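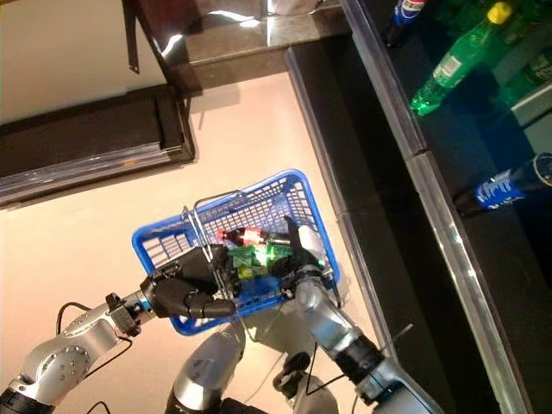

青い買い物かごと二本の腕

近所の商店街を歩いて買い物をするのが、私は大好きだ。大型店のほうが早いし安いと言う人がいるのもわかる。それでも声を大にして言いたい。歩いて行ける小さな店がある暮らしは、本当に楽しい!

六月に入ってから、夕飯の材料はなるべくその日に買うことにした。冷蔵庫の中身とにらめっこして、足りないものだけ紙に書いて出かける。八百屋の前を通ると、もう新しょうがが並んでいる。予定になかったのに、つい手が伸びる(そして献立が変わる)。先日の支払いは三軒合わせて1,615円。豆腐屋でおからまで分けてもらって、帰り道はずっとにやにやしていた。

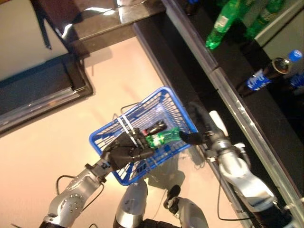

それに、店の人との短いやりとりがいい。ポルトガルのギマランイスに住んでいた友人のシモーネ・タヴァレスも、引っ越して最初に覚えた言葉は市場で使うものばかりだったという。値段、重さ、おすすめの食べ方。どれも暮らしに直結する言葉で、聞いていてうらやましくなった。うちの商店街の魚屋も、あじを頼むと必ず「刺身?焼くの?」と聞いてくれる。この一言で夕飯が決まる日がどれだけあることか。

もちろん雨の日は面倒だし、六時を過ぎると閉まる店も多い。仕事帰りに間に合わない人には、遅くまで開いているスーパーがありがたいに決まっている。私だって週に一度は行く。ただ、全部をそこで済ませてしまうのはもったいないと思うのだ。
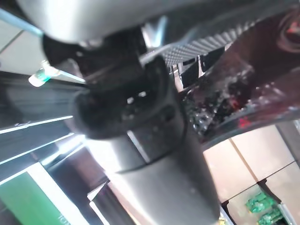

商店街での買い物は、結局高くつきませんか。
品物によります。乾物や洗剤は大型店のほうが安いことが多いですが、野菜や豆腐は必要な分だけ買えるので、うちでは使い残しが減りました。

まずは一品だけでいい。今夜の薬味のねぎを、歩いて買いに行ってみてほしい。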